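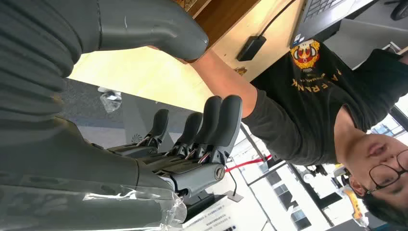 Filed under: Gadgets, Work, Grumbling
January 12, 2025 | by counterandshelf

So my sister-in-law asked me over dinner when she can buy a robot that puts the groceries away, and I talked for so long that my soup went cold. I've decided to put the rest of it here so my family can eat in peace.

If you're new, I run the back room at Vurker, which is a parts and hardware store with more drawers than any store needs. I also do most of the chores at home (my choice, I like them more than cooking). So when people talk about robots doing chores I have two places in mind, and I care a lot about both. One has 106 bins of small stuff that customers put back in the wrong place all day long. The other has a laundry pile.

I've been reading about this and going to look at machines whenever I get the chance, and I keep getting the same question from people afterwards: can they do it yet? And my answer keeps being, do what? Because "chores" is a terrible word. It covers about a thousand different jobs, and some of them are basically solved and some of them look as far off to me as they did when I was a kid watching cartoons.

Take floors. Floors are pretty good! We have a Werno robot vacuum that cost $579, which hurt, and which I'd buy again tomorrow. It takes 43 minutes to do the downstairs. It gets stuck under the same armchair every time and it's scared of the bath mat, but I haven't pushed a vacuum around the living room since April and the rug looks fine. The reason it works is that it never has to pick anything up. It rolls around and sucks. If there's a sock, that's my problem.

Dishes are half solved and have been for my whole life, if you think about it. The Dreltel in our kitchen washes everything beautifully. What it can't do is walk to the table, figure out that one glass still has juice in it, pour out the juice, and find a spot for the big bowl that doesn't block the spray arm. All the clever bits are still done by me, in slippers.

And that's where I've landed on the whole subject. The machine part of a chore got done ages ago. What's left over is all hands. Picking up, turning around, handing over, putting down in the right spot.

Which brings me to cards. I've gotten a bit obsessed with cards as a test! I mean a plain little card, something you could hold between two fingers. Give a robot a card and a wooden box with compartments and ask it to get one into the other, and you've got a tiny version of my entire working life. It sounds like a job for a toddler. Try doing it in ski gloves, though. Seriously, go get some ski gloves and a deck of cards, and lay one card flat on the table. You'll chase it around, you'll push it to the edge and tip it off into your palm, and then you'll have it the wrong way up. Getting a thin flat thing off a hard surface is miserable without fingernails, and I'm told by people who know more than me that this is one of the reasons you so often see the demo start with the object already standing up or handed over by somebody.

I don't hold that against anyone, by the way. I start new hires the same way. On day one I hand them the part and point at the bin. Finding the part on the floor under the rolling ladder comes later.

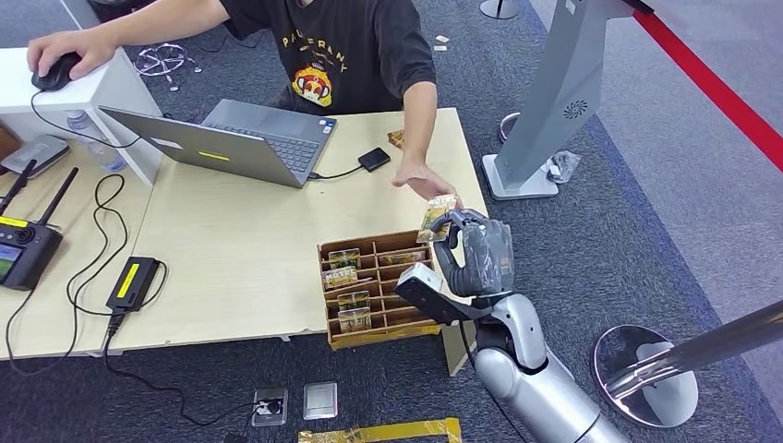
Handing something over is its own skill, too, and I never gave it a thought until I started paying attention to it at the store. When I pass a packet of screws to somebody at the counter, I let go at exactly the moment they've got it. I couldn't tell you how I know. There's a little tug, I guess, or I see their fingers close. If I let go early it's on the floor, and if I let go late we have that awkward second where we're both holding on and somebody laughs. A machine has to work that out from whatever it can feel and see, and a person on the other side has to trust it enough to put their fingers in there. I watched myself do it for a whole Saturday shift and felt very strange about my own hands by closing time.

Then there's the slot. I love a divided box, I've got them all over the house — buttons, batteries, seed packets, the lot. The nice thing about compartments is that they forgive you. You can come in a bit crooked and the walls will straighten the thing out on the way down. The not-nice thing is that a wall is also something to bump into, and a card that catches on the top of a divider bends, or pops out of your grip, or takes its neighbor with it. I do this to my seed packets every spring. My guess is that a hand with decent fingers and a good view of the box will be fine at this most of the time, and the question for a shop is what "most of the time" is worth.

Because here is my actual problem. Say a machine restocks my bins and gets nearly all of them right. Great! Except now I've got a few wrong ones and I don't know which. With people, I know. I know who mixes up metric and inch, and I know it happens late in the day. I can go look in the likely spots. A machine that puts one washer in a weird place once in a while, for reasons of its own, means I have to check everything, and checking everything is the job I was trying to get rid of. I'd honestly take a slow one that stops and beeps when it isn't sure over a fast one that's confident.

Slow doesn't bother me much. People get very hung up on speed when they watch these things and I sort of get it, it's like watching somebody parallel park. But the store is closed for more hours than it's open. If something wants to spend all night putting returns back in their drawers at the pace of a sleepy grandpa, it's welcome to, and I'll leave the lights on for it.

At home I think it's the other way around. At home I'd want it done while I'm there, without a fuss, in a room with a dog and a wet umbrella in it. My kitchen isn't laid out for anybody except us. We keep the baking trays in the oven and the oven mitts on a hook behind the door, and there's a cabinet you have to lift slightly as you open it or it screams. I can explain that to a guest in ten seconds. I have no idea how you'd explain it to a machine, or whether it would still be true by next month (I keep meaning to fix that hinge).

My friend at Ersoy, the packing place across the lot from us, has a totally different view. Over there it's the same box and the same tape all day, and they've had an arm doing the tape part for a good while now. Everybody likes it. But somebody still stands there and fills the boxes, and when I asked if that would be next I got a shrug and a list of all the things they ship that are floppy. Floppy is the enemy, apparently. Bags, cables, sleeves of paper. I nodded along like crazy because cables are my enemy too.

So, can they do it yet? Okay, fine, my scorecard as of this week, and you can yell at me in a year:

Vacuuming: yes, go buy one, move the bath mat first.
Washing dishes: yes. Loading them: not in my house.
Moving one known thing to one known spot: getting there, and more fun to watch than I expected.
Putting returns back in bins: I'd let one try on the washers, after hours, with me checking.
Taking a thing from a person's hand: closer than I would've guessed.
Laundry: fold one towel and I'll clap. Then do a fitted sheet.
Groceries: sorry to my sister-in-law. Eggs exist.

I left seven other chores off the list because I don't have an opinion on them yet, except windows, where I have a very strong opinion and no data at all.

If you work someplace that uses one of these for real work, day in and day out, please leave a comment and tell me what it does when it drops something. That's the part I never get a good answer on. Does it know? Does it go looking? I drop stuff constantly and half of picking up after myself is hearing where it rolled.

Next week I'm back to the drawer label project, with the new label tape, which is yellow, and which I already regret.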